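March, late arvo. Sorting bench, parts for the Lendotix job

Tray lined with white paper again, much easier to find the small stuff than on bare steel. Yellow bins two each side, left side = keep, right side = query. Marker labels on the bins are a mess, redo them on tape before anyone else tries to read mine.

Red boards: check caps before binning. Any bulging go to query, dont bother testing. Breltach sheet says 900 uF on the round one, I don't beleive it, will measure.

Red board and the tray, bins either side.
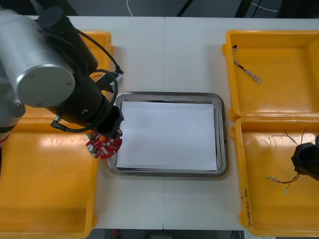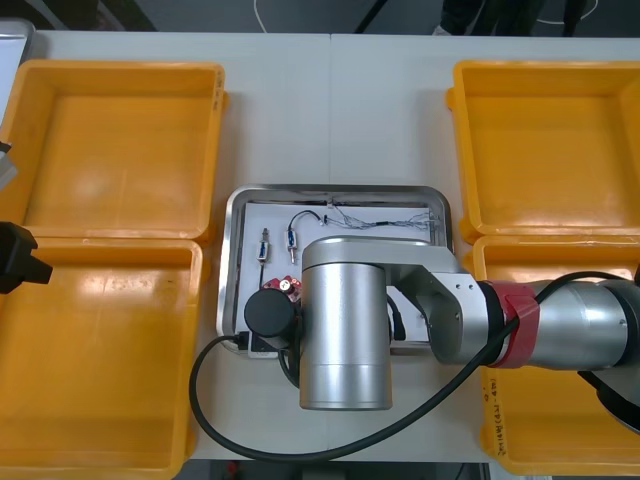

Wires. Thin coloured ones keep tangling with everything else, so twist and tie each bundle BEFORE it goes in the tray. Black cables coil separately, rubber band, not tape (tape leaves gunk, took ages to clean off last lot). Plugs with nicked insulation straight to e-waste, no arguments.

Stock list from Du Plessis says 1,552 pieces all up. Haven't checked it. Need 9 more of the small zip bags and a finer marker.

To do
- wipe out bins, methylated spirits under the sink
- new paper for tray
- ask Zostatari re the 6 missing connectors, still no reply
- move bench lamp, glare off the tray rim is driving me mad

Stopping there, back on it after lunch tomorow.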